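Subject: Re: Second pair of hand grippers or spare pads first?
From: Bastien Courtois
Date: May 7, 2022

Hi all,

Sorry for the slow answer, I was off list for most of the week and then had to dig out our own spreadsheet before I could say anything useful.

> We have one pair of the hand-held grippers and money for either a
> second pair or a decent box of spares, plus a bit of storage. Our
> lead wants the second pair so two people can record at once. I'm
> nervous about it. What did the Elberg group end up doing, and would
> you do it the same way again? Also, how much do you set aside for
> the stuff that gets picked up? Ours is mostly kitchen things so far
> but we'd like to go smaller.

We bought the second pair first, and I'd say it was a mistake (a mild one, nobody got fired!). Two people recording sounds like twice the data, but we only had one person who could check the files, and by March she was 22 sessions behind. The second pair sat in its case while we waited for her to catch up. If I could redo that order I'd get pads, screws, one complete spare finger set and the drives, and leave the second pair for the next round of money.

Pads especially. We went through 5 sets before summer last year, and the shop in Burnton that we order from took 3 weeks on one of those orders. Three weeks of people standing around is a lot more expensive than a bag of rubber.

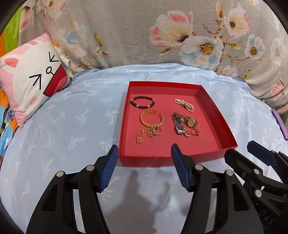
Going smaller is where the budget gets weird, so please plan for it. With mugs and sponges you can live with a pad that's a little worn. With rings and thin chains you can't, at least we couldn't, and we started swapping pads a lot sooner than the sheet said. I'd put a separate line in for that, and call it something your finance people won't cut. Ours is called "contact surfaces" and it has survived two reviews, ha.

As for the things themselves, they cost next to nothing. We set aside 70 dollars a month and rarely spend it all. Thrift stores are great for bracelets and old watches (they don't need to run), and people bring in fabric and blankets from home. What does cost you is time, because somebody has to sort the tiny stuff and put it back after each run. Put those hours in the plan! We didn't, and it came out of my evenings.

Storage: whatever you've written down, go bigger. We filled the first drives way ahead of schedule and had to beg for space on the Flornmont server, and moving everything over afterward was no fun at all.

One more thing on the quote you forwarded. The service plan looks fine to me but ask whether it covers the pivots on the fingers or only the body. Won's group assumed it was everything and had an unpleasant phone call. Get it in writing before you sign.

I can send you our sheet if you want it, with the prices taken out. It's ugly and half the column names are in French, but the formulas work. Just write me off list.

Bastien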